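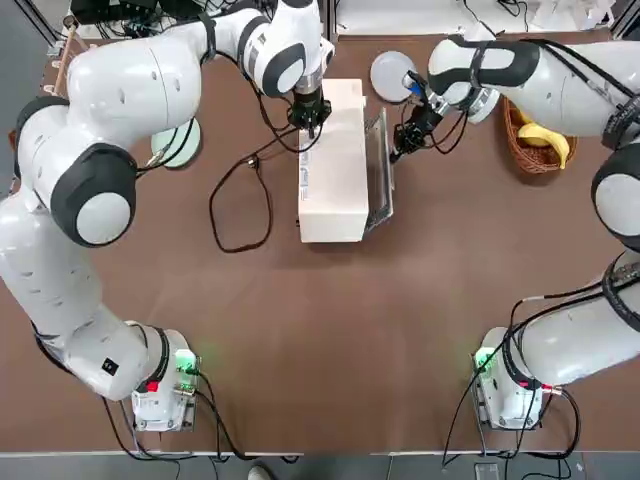

Una caja blanca de cartón sobre la mesa marrón.

Lista de revisión antes de comprar (o vender) un coche de pedales antiguo

Llevo tantos años comprando y vendiendo juguete de chapa que al final me hice una lista, primero en la libreta y luego en el ordenador, y la voy llenando de comentarios según meto la pata. La última vez que la retoqué fue en febrero, después de volver de Collado con un coche que tenía el eje trasero soldado a lo bruto. Me la pide bastante gente, así que la cuelgo entera, con mis notas. Vale para coches de pedales, triciclos y camiones grandes de arrastre. Para trenes no, que de trenes no entiendo ni quiero entender (¡bastante sitio ocupa ya lo mío!).

Marco cada punto con BIEN, DUDOSO o FUERA. Con un solo FUERA en la parte de seguridad ya no se sube ningún niño, por mucho que llore el sobrino.

1. CARROCERÍA

Óxido en los bajos. Dar la vuelta al coche siempre, aunque el vendedor ponga cara rara.
Comentario: el óxido de superficie me da igual y hasta me gusta, pero si aprieto con el pulgar y la chapa cede, FUERA. En el de Collado no le di la vuelta porque llovía y me daba pereza. Así me fue.

Bordes cortantes. Pasar un trapo viejo de algodón por todo el contorno del habitáculo.
Comentario: donde se engancha el trapo, se engancha la pierna. Esto me lo enseñó Leire Toledo, que restauraba carrocerías de verdad antes de pasarse a las pequeñas, y desde entonces llevo un trapo en el maletero. Si son uno o dos puntos se liman y ya está, lo apunto como DUDOSO.

Masilla. Imán pequeño envuelto en cinta para no rayar.
Comentario: si el imán no agarra en la aleta, debajo hay masilla. No es motivo para dejarlo, pero sí para bajar el precio. Ojo con los morros de plástico de las series más modernas, que me pasé un buen rato acusando a un señor muy amable de haberme colado un arreglo y la pieza era así de fábrica. Qué vergüenza pasé.

2. PINTURA

Pintura original o repintado. Mirar debajo del asiento y detrás del volante.
Comentario: ahí casi nadie lija bien. Si aparece otro color, repintado seguro.

Plomo. Test de hisopo en dos zonas, una de ellas el volante.
Comentario: en juguete viejo yo doy por hecho que lo hay hasta que se demuestre lo contrario. Los hisopos de droguería me sirven para descartar lo gordo, pero un negativo tampoco me lo tomo como palabra de Dios. Si sale positivo, vitrina y a mirarlo. Y nada de lijar en seco en la cocina, por favor, que he visto cosas. Ezequiel Herrero se empeña en que barnizando por encima queda resuelto. Hemos discutido mucho por esto y sigo sin estar de acuerdo: el barniz salta, y los críos chupan el volante.

Calcas. Comprobar con lupa si tienen puntitos de impresión.
Comentario: las reproducciones de Plurent están muy bien hechas y no me molestan nada, las uso yo también, pero hay que decirlo en el anuncio. Un vendedor que te dice que son originales y tienen trama de impresora te va a mentir en lo demás.

3. MECANISMO

Pedales y bielas. Hacer girar el conjunto a mano veinte vueltas, con las ruedas en el aire.
Comentario: escucho más que miro. Un clac en cada vuelta suele ser el casquillo, que se cambia fácil. Un roce continuo es la biela doblada, y eso ya es tarde de taller, prensa y palabrotas.

Dirección. Holgura del volante con las ruedas apoyadas.
Comentario: un poco de juego lo tienen todos. Si el volante se mueve y las ruedas ni se enteran, FUERA hasta arreglarlo.

Pasadores de las ruedas. Los cuatro, uno por uno.
Comentario: ¡los cuatro! Me he encontrado clavos, alambre, un clip de oficina y una vez un palillo. El pasador nuevo cuesta una miseria, así que yo los cambio siempre, estén como estén.

Gomas. Grietas y despegado de la llanta.
Comentario: las macizas originales casi siempre están cuarteadas. Para exponer, las dejo. Para rodar pongo las de Prokovance, que entran algo justas, pero con agua jabonosa y paciencia acaban entrando.

4. PRUEBA DE CARGA (solo si va a montar alguien)

Peso sobre el asiento. Sacos de arena hasta 40 kilos, bien repartidos, y dejarlos toda la noche.
Comentario: sé que es más de lo que pesa el niño al que le voy a dejar el coche, pero los niños no se sientan, se dejan caer. Por la mañana miro las soldaduras con linterna. Cualquier línea nueva, FUERA.

Rodaje en llano. 50 metros, alguien andando al lado.
Comentario: ni cuestas ni garaje con rampa. Estos coches no tienen freno y el pie no cuenta como freno.

Piezas pequeñas. Tirar con los dedos de tapacubos, faros, tapón de adorno y claxon.
Comentario: si se queda algo en la mano, o se fija o se guarda aparte en una bolsa con su nombre. Tengo un cajón lleno de tapacubos huérfanos por no haber puesto el nombre.

5. CAJA, PAPELES Y ENVÍO

Caja original. Grapas, solapas y olor.
Comentario: sí, olor. El cartón con humedad se lo pega a todo lo que tiene al lado, y las grapas oxidadas manchan la chapa. En la feria de Zullevwood vi pagar casi 1000 euros por un camión de arrastre con su caja, y la caja olía a sótano desde el pasillo. El camión era precioso, eso sí, y me fui a casa con una envidia tremenda.

Embalaje. Ruedas inmovilizadas, volante protegido, dedo y medio de relleno por cada lado como mínimo.
Comentario: papel de seda contra la pintura y luego lo que quieras. El plástico de burbujas directo deja marca de circulitos si pasa calor en el camión de reparto, y eso no sale. Lo sé por un capó rojo que todavía me duele.

Fotos antes de cerrar. Bajos, cuatro lados, cuentakilómetros pintado si lo lleva, y cada defecto.
Comentario: se las mando al comprador antes de llevar nada a la mensajería. Desde que lo hago así no he tenido ni una reclamación.

RESULTADO DE LA ÚLTIMA REVISIÓN (coche de Collado)

Carrocería: DUDOSO, dos bordes limados.
Pintura: repintado en verde, hisopo negativo en las dos zonas.
Mecanismo: FUERA por el eje. Leire me lo está rehaciendo.
Carga: pendiente hasta que vuelva el eje.
Caja: no tenía.

Si alguien tiene un volante de tres radios para este modelo, aunque le falte el claxon, que me escriba y hacemos cambio por tapacubos.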